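4.2 Surface finish and the perceived-size claim

The claim that tile size changes how large a room feels is repeated so often in trade guidance that it is rarely given a source. Large tiles are said to open a room up, small ones to close it in, and grout that contrasts with the tile is said to do most of the damage. We went looking for the evidence behind this advice and found less than we expected. Figure 3 shows two rendered views of a room with tiled surfaces.

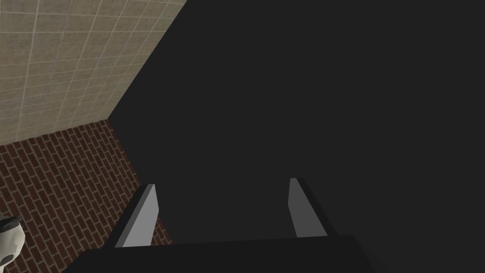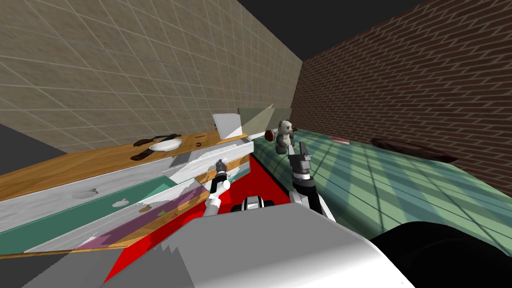 Figure 3. Two rendered views of one room. Beige wall tile with thin, light grout lines appears in both; the green floor and the brick wall appear in the second only.

The study most often cited in support is the Wallel survey, in which 636 respondents rated printed pictures of bathrooms and kitchens for "spaciousness" on a seven-point scale. Rooms with large tiles scored higher. They were also, on our reading of the published appendix, newer rooms with bigger windows and less furniture in them. The authors adjusted for floor area but left window area and clutter alone. We do not see how a tile effect can be separated from a daylight effect in such a sample, and the paper offers no argument that it can.

The Alwood trial is better designed and harder to dismiss. Participants stood in a full-size mock-up whose wall panels could be swapped between sessions, and they gave their estimate of the room's length by setting a sliding marker on a rail outside. Wada, who ran the sessions, reports longer estimates with the larger tile. The difference is small, though, and it shrinks again when the first session for each participant is dropped. Wada treats the first-session effect as noise. It could as easily be the whole finding – people guess high when a room is new to them, and the large-tile panels were mounted first for most of the group. The order was meant to be balanced, but delays in delivery of the small-tile panels meant that 19 participants were moved from one order to the other, and the analysis keeps them in their original groups.

A second line of argument holds that grout lines work as a ruler. Viewers are supposed to count or sense the number of units between themselves and the far wall and to judge distance from that. Klinhom tested this with renderings in which the grid was stretched in one direction only, collecting 2,000 judgments in total. If the ruler account were right, a stretched grid should have produced a steady error in the predicted direction. It did so for floors. For walls the errors ran both ways, and the author's suggestion that viewers "attend to walls differently" is a restatement of the result. We would add that the judgments came from a fairly small pool of people answering many times each, so the total says little about how far the floor result can be trusted.

Color is a further difficulty. In most of the material we reviewed, tile size and tile color changed together, because manufacturers sell their large formats mainly in pale finishes. The Aoki catalog study tried to get around this by matching lightness across 500 pairs of samples. The matching was done under shop lighting, and the paper does not say whether the samples were checked again in the test room. Mottled or speckled finishes were matched on their average, which ignores the pattern that a person would see up close.

Where does this leave the designer? Flumura's guidance, revised in February, still tells readers to choose "the largest format the budget allows" for any room without a window. We can find no study of windowless rooms in its reference list. The advice may be harmless, and larger tiles do mean fewer joints to clean. As a statement about perception, however, it goes well past what the four studies discussed in this section can carry. The floor result in Klinhom's data is the only one we would expect to survive a repeat, and we would want to see that repeat done with real floors, a larger group and the order of conditions properly fixed in advance.

We take up the related claim about ceiling height in Section 4.3, where the evidence is older and, in places, somewhat stronger.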